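Bin picking cell: when do you need a guard, and what is good practice for bin and cables?

Posted in Small Automation, June 2020

Ylva Halvorsen

Hello everybody. I work in a small training workshop and I am writing the house rules for our bin picking table. The arm takes mixed objects from one gray bin and puts them on a tray. We have 5 students per group, and they will follow my rules exactly as written, so I want to write them well.

The supplier, Fusix, gave us a manual of 374 pages. It tells how to mount the arm, but about the table around it there is almost nothing. My draft has these points:

- The bin is fixed before the program starts. Nobody holds it by hand.
- No hand goes into the bin when the arm has power to the motors.
- Cables on the arm are tied so that they move with the joints.
- Tools and handheld devices stay outside the reach of the arm.
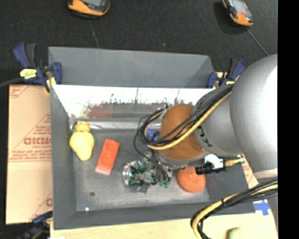 Picking from the mixed bin, with clamps at the bin edges.

My doubts are about the second and third point. Is it enough to say "no hand in the bin", or must I demand a fence? The arm runs in slow mode, but it is not small. And how much loose cable is allowed at the wrist? If I tie it too short, the last joint pulls on it. If I leave it long, it makes a loop which can catch the bin wall.

I have read the public summary of ISO 10218 but I am not sure I understood which part is for me and which is for the manufacturer. Thank you for the patience with my English.

Sârbu

Your draft is a good start. For the standard: part 1 is for the one who makes the robot, part 2 is for the one who puts it together with the table, the gripper and the rest. If you built the cell, part 2 concerns you.

Whether you need a fence is decided by a risk assessment of the whole application. The gripper and the objects count too. Slow mode alone is not an answer. Write down each task (start, refill, jam, cleaning), who is near, what can hit or squeeze them, and what you do against it. The gap between gripper and bin wall is a squeezing point even at low speed. With students I would take a fence with an interlocked door, or a scanner if it is placed at the correct distance.

For cables, move every joint to both ends of the range your program uses, by hand control, and watch the loop. Set the joint limits in the safety settings to that range. I would also look at the cables which leave over the front of the bin and bend down at the table. Give them a path where the gripper does not travel.

Change "has power to the motors" to "is not in protective stop or switched off, as written in the manual". Students do not know when the motors have power.

Arero_tech

just put tape on the floor and tell them to stay behind it. we did this since August and no problems

Statitz

I do not agree with the tape. It is a marking, and a marking comes last, when the other measures are already done.

Two additions. Clamp handles stand up higher than the bin edge, so put them in the collision model or turn them outward. And check the clamps at the beginning of each shift, they get loose with vibration. We had a bin that moved some 2 cm in a week and the gripper started to touch the wall.

Comments

Ylva Halvorsen: Thank you Sârbu, I did not think about the refill as a separate task. I will make the table this weekend and change the sentence.

mk_lathe: Does anybody have a blank form for the risk assessment?

Sârbu: A simple spreadsheet is fine. Task, hazard, how bad, how often, measure, what remains.

Related

Emergency stop: one button or two at a long table?
How to label a gripper payload for students
Cable sleeves that survive wrist rotation
Who signs the risk assessment in a school workshop?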